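Novwood bench hood kit, gloss blue - three months in

Quick one, writing this on a lunch break. Bought the Novwood hood kit in May to go over the steel bench in the shop. Big blue front, side rails, brackets, bag of hardware. Got it from Bustar, came on a pallet, driver left it by the roll-up door in the rain. Box was soggy on one corner, contents fine.

Short version: good hood, finish is too shiny, instructions are bad. Would buy again but in gray.

What I had before was a Pfeiffer, the old folding one. Hated the hinges. Rattled every time the compressor kicked on. Liked the height though, and the Novwood sits a bit lower, so measure before you order. I didn't and had to move a shelf.

Assembly

They say 45 minutes. No. Took me most of an evening, and then another hour the next morning undoing something I'd put on backwards. The side brackets are handed, left and right, and the only thing telling you so is a drawing the size of a stamp. Look at the slant on the bracket, slant goes toward the back. Write L and R on them with a marker before you start and you'll be ahead of me.

Hardware bag had 11 of the long bolts, supposed to be 12. Ran out at the last corner, naturally. Used one out of the coffee can. Emailed Bustar, they mailed me a bag of 8, no note, so now I have spares.

You want a second person to hang the front. It isn't so heavy but it's wide and it wants to swing while you're hunting for the hole. I did it alone with a strap over a rafter and would not reccomend it.

Perforated rails are the best thing about the kit. Holes the whole way down so you can set the front where you want it, move a bracket over, zip tie a hose to it, whatever. On the Pfeiffer you got two positions and both were wrong. I've already moved mine twice. Edges of the holes were clean, no burrs, gloves came off pretty early.

Fit

Decent. Bottom edge of the front came out straight, I put a level on it and left it alone. Right side needed a washer behind the bracket to stop it from twisting. Might be my bench, the floor drops toward the drain and everything in that corner is a little off.

Gap at the bottom is up to you. I run it narrow. Enough to see in and check I haven't left anything in there, small enough that stuff mostly stays inside. Mostly. Little parts still find the gap. If you do a lot of small work, maybe add a strip of rubber along the bottom, Novwood doesn't sell one, hardware store does.

Noise is way better. Nothing buzzes. Compressor on, compressor off, same thing.

The finish

OK so the blue. It's a nice blue, a real royal blue, looks great on the website and it looks great when you take the film off. But glossy. Very glossy. I have a row of lights over that bench and I get them all back in the face from the front panel. I ended up turning one of the lights and that helped some. Still get a hot spot on the right side in the afternoon when the door's up. 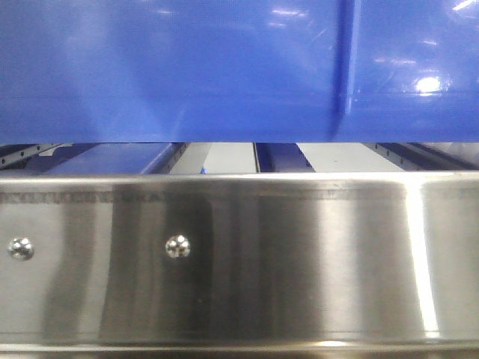
Shows every fingerprint too. If you're the type who wipes down at the end of the day, fine. I'm not. Tried dish soap and it streaked. Tried the Vorkeser spray that came in the kit as a freebie and that did better, though the little bottle was gone in roughly a month. A plain damp microfiber and then a dry one does most of it. Stay away from paper towels, I put some fine scratches in mine the first week and they bug me whenever the light's low.

They do make it in a matte gray. 15 bucks more for some reason. Pay it.

Other stuff

- Film: peel it BEFORE you mount anything. I left it on to protect the front and then spent half an hour picking blue slivers out from under the brackets with a pick.

- Bolts: snug them, run it a week, snug them again. Two of mine had backed off.

- Depth: fine for me, I can get both arms under with the front raised a couple holes. Taller people might bump their forehead. I have, once.

- Returns: no idea, didn't try. The Bustar page says 100 days if you have the packaging, and my packaging was mush.

- Manual: there's a better one on Novwood's site than the one in the box. Same drawings but bigger. Wish I'd looked.

Against the Pfeiffer

Pfeiffer is cheaper, goes up faster, folds out of the way if you need the bench clear. If you're in a shared garage and have to pack up every night get that one and live with the rattle. Novwood stays put. Once it's on it's on. Feels a lot more solid and the rails alone are worth the differnce to me.

Four out of five. Lost the point for the glare and the missing bolt, and I went back and forth about taking another half off for the manual.

Edit: somebody asked about drilling extra holes in the front for a light switch. Haven't done it. I'd mount the switch on the rail, holes are already there.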